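Vinus Set-up Guide
Section 4: Teaching the washroom round, and settling in with your team

By now your Vinus should be charged, named and on speaking terms with the building's wireless network, so well done for getting this far! This section covers doors, and it also covers people, as the cleaning staff at your site will find their working day changes a little once the round is handed over. At Jirnwood, where we wrote most of these pages, the evening team now spend the first 35 minutes of the shift on restocking and deep cleaning, and leave the door checks to the robot.

1. Sit down with everyone on the rota before you switch on. Go through the round together and ask which rooms they would like to keep for themselves (there are always one or two).

2. Open the Vunorau planner and load your floor plan. Practise the whole round in the simulated rooms first.

3. Choose Doors, then Handle Type. Pick Lever or Knob for each door, and do take your time over this, as a wrong choice here is the commonest cause of a stopped round.

4. Run the approach with the gripper open. Watch the wrist view and press Hold if the fingers look set to meet the door before the handle.

5. Repeat the run 15 times for each door, then press Save Round.

Note: The planner keeps 144 saved runs. Older ones are cleared without asking, so copy any you are fond of.

Caution: On live rounds, keep 2 metres clear of the arms while a door is being opened. Anyone on the team may press Stop, at any time, and should never be told off for it.

6. Agree who receives the alerts. Morrison panels send them to the supervisor unless you change this, and many teams prefer to share them out.

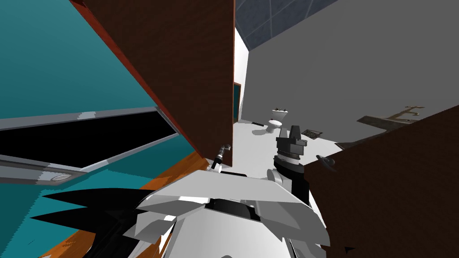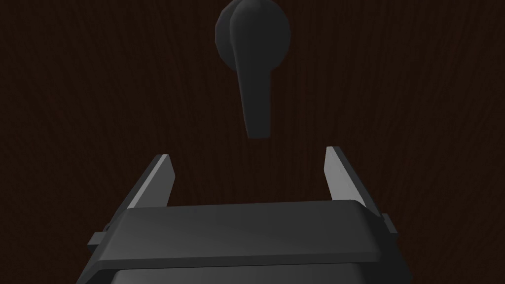

Fig. 4, planner views. First: both arms, with the washroom beyond. Second: open gripper below a lever handle.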